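Nullemard Community Awards Register
Data card, second release

Summary

The Nullemard Community Awards Register is a table of local service awards given to residents and groups in the Nullemard district. Each row is one award, given to one recipient, in one award year. The register covers awards for unpaid service only: club service medals, town citations, neighborhood group awards and county thank-you certificates. Awards for sport, school results and paid work are out of scope.

The register was built to answer simple questions that used to need a trip to several offices. Which bodies give awards in the district? How often is the same group recognized by more than one body? How long does a person usually serve before being nominated? The first two can be answered well from this release. The third can be answered only in part, for reasons given under Known gaps.

Files

awards.csv: one row per award. This is the main file.
bodies.csv: one row per awarding body, with its current name, former names and the years it was active.
places.csv: the place list used for the home_area field.
changes.txt: plain text list of corrections made after the first release.

All files are UTF-8 with a header row. Fields are separated by commas and quoted where a value contains a comma. Line endings are LF. An empty field means the value is not known. The word "none" means the value was checked and does not exist, for example when an award has no citation text.

Fields in awards.csv

award_id: stable identifier. It does not change between releases. Identifiers of removed rows are not used again.
body_id: links to bodies.csv.
award_name: name of the award as printed by the awarding body that year.
award_year: the year the award was for. See the note on years below.
recipient_type: person, couple or group.
recipient_key: a random key. The same recipient has the same key in every row.
service_area: one value from the service list.
years_served: whole years, as stated in the citation. Not calculated by us.
home_area: links to places.csv. For groups, the place where the group meets.
citation: the citation text with names and street addresses taken out.
source: printed program, minutes, newsletter or letter.

Sources

Records for Nullemard town come from printed programs and from the minutes of the awards evening. Records for Ospina come from newsletters, which were scanned and typed by hand. Evmont did not keep programs before it joined the shared ceremony, so its early rows rest on letters sent to recipients. These letters give the award and the year but often leave out the service area. Where the area could be read from the citation it was filled in. Otherwise the field was left empty.

Every typed row was entered twice by different people and compared. Differences were settled by going back to the paper. A row with only one source was kept if the source was issued by the awarding body itself. Mentions in private letters or family papers were used to find records but were never entered as a source. 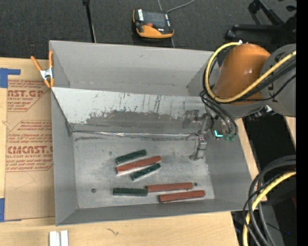

Award year and ceremony year are often different. Most bodies hold their ceremony in May for service in the year before, and some programs print only the ceremony date. In those cases award_year was set to the year before the ceremony. Ospina is the exception: its award is for the year in which the ceremony takes place. Users joining this table to other records should check which of the two years those records use.

Service list

The service_area field uses 11 values: food, shelter, health visits, transport, youth, older residents, arts, parks, emergency help, fundraising and other. Each award has one value only. When a citation names several kinds of service, the one named first was used. This rule is crude. It was chosen so that two people coding the same citation would reach the same result. Fundraising is likely undercounted, as it tends to be named late in a citation.

Processing

Cleaning and checks are done with Bident, a small set of command-line scripts kept in the same repository. Bident reads the raw sheets, applies the place list, assigns recipient keys and writes the release files. It stops with an error on an unknown body, a year outside the body's active period or a repeated award_id. It does not correct spelling in citations.

To rebuild the release files, place the raw sheets in the raw folder and run:

bident build --in raw --out release

To run the checks without writing files:

bident check --in raw

The raw sheets contain names and are not public. Without them only the check command can be used, on the release files, by passing --public.

Known gaps

Years served is present in over 60 percent of person rows and is rare in group rows. It is missing more often in older records, so averages taken across the whole table will lean toward recent years.

Two Ospina newsletters could not be found. Awards listed in them are absent unless they were also recorded in the minutes.

Nominations that did not lead to an award are not included. The table can't be used to study who was put forward, or how likely a nomination was to succeed.

Couples were recorded as one recipient by some bodies and as two by others. The register follows the awarding body in each case.

Group names changed often. Keys were carried across a change of name when the minutes stated it. Merged groups received a new key.

Privacy

Recipient names are not in the public files, even where the award was reported in print. Citations were read in full before release and cut where a small place and an unusual role together would point to one person. Cut text is marked with [removed]. Rows for home areas with fewer than 4 recipients have the home_area field set to the wider district. Please do not try to match keys to names.

A recipient or close relative may ask for a row to be taken out. The row is dropped from the next release and the identifier is listed in changes.txt without a reason.

Changes in this release

Added Evmont rows based on letters.
Split the former "care" value into health visits and older residents.
Corrected award_year for Ospina rows that had been shifted back by one year.
Added former names to bodies.csv.

Use and citation

The files may be copied and reused with credit. Cite as: Nullemard Community Awards Register, second release, April 10, 2022.

Corrections should give the award_id, the field and the source that supports the new value. Reports without a source are kept on file but are not applied.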